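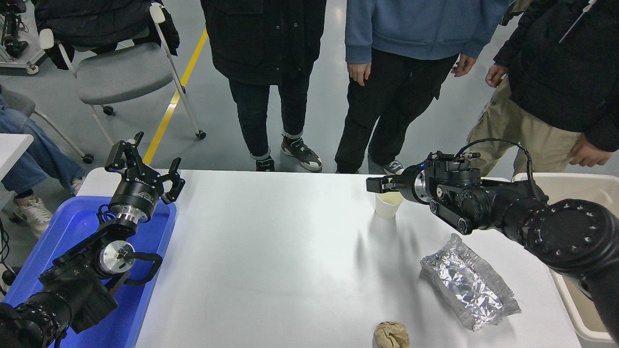 Lallo, May

Cup-clearing demos keep coming out different, do I start over?

Saturnino Villanueva

Hi all! We're teaching a two-arm setup to clear a table by remote control, paper cup first, then the foil packet, then the ball of brown paper. Trash goes in the cream bin on the right, the cup is supposed to end up in the blue one on the left. I drive most of the episodes myself, and two friends take over when my wrists give out.

My trouble is the cup. I come down from above and pinch the rim, one friend likes to grab it lower, and the other one sort of nudges it first to see where it is (drives me nuts). We have 300 episodes now, and when the trained arm runs on its own it hovers over the cup like it can't decide, then closes too early. The foil is fine, weirdly enough. Can I mix in better demos or do I toss the lot?

Also, what do you all do with the arm that isn't working? I mostly leave the left one parked over the blue bin with the gripper open, but I've never been sure it matters.

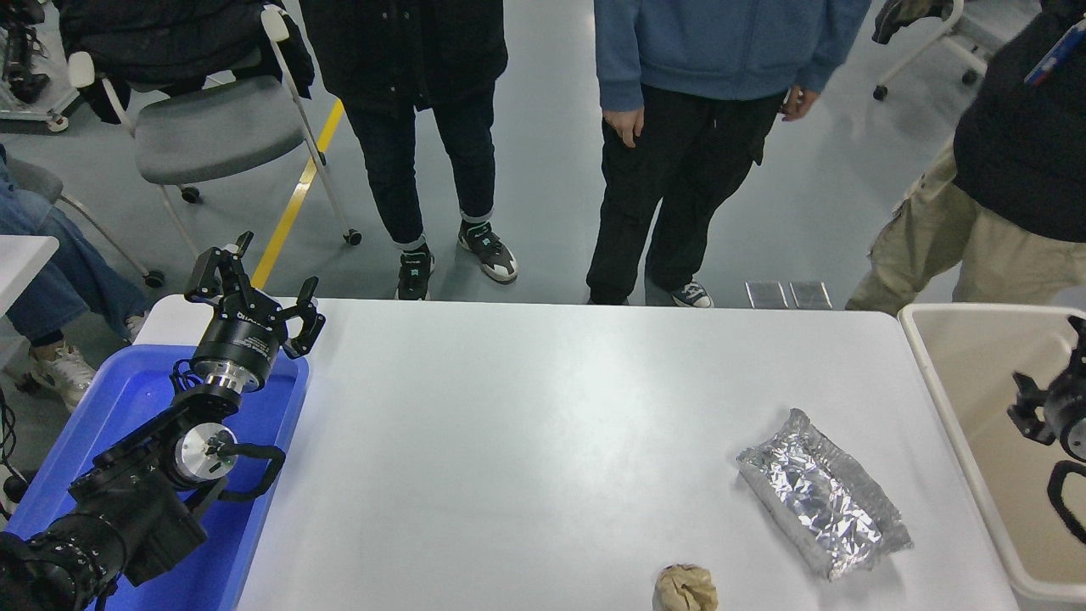
Foil packet and paper ball on the table, cream bin at the right end.

Blandine Roussel

Just collect more. We had the same thing on a Grivik arm and it went away when we had enough data.

Saturnino Villanueva

Thanks, but enough being how many? I've got a day job! 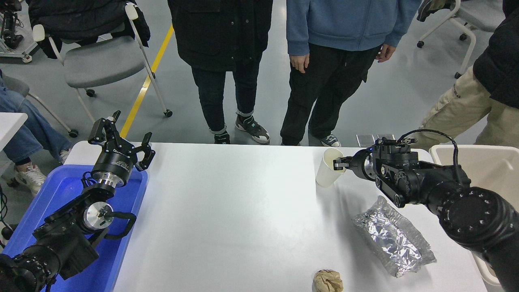
Margaux Delaunay

Please don't toss them! Sort them first. Go through the cup episodes and tag each one by how the cup was grabbed, and keep a separate tag for the nudgers. It's boring, I did it over 2 evenings with a big pot of coffee, but then you can train on just the rim grabs and see if the hovering goes away. Mine had 6 different ways of picking up the same cup, and four of them were me.

Then agree on one way and write it down where whoever's driving can see it. Ours says: come down over the rim, stop, close slowly, lift straight up. That little stop helped us more than anything else, but keep it short or you'll teach the arm to wait there forever (guess how I know). Move the cup around between episodes too, and turn the foil different ways. You want the layout to change while the driving style stays put.

On the parked arm, yes, it matters! If it's being recorded, its position is part of the demo. Pick one parking pose and go back to it before every episode. We got lazy about ours and the idle arm started wandering around all by itself.

Josiane Bouvier

Seconding the tags. Also check the lag on your controls, because paper cups squash easily and with lag you close harder than you mean to. We lost 9 cups in one afternoon that way before I found the setting.

Saturnino Villanueva

Tagging tonight. The nudger has been told.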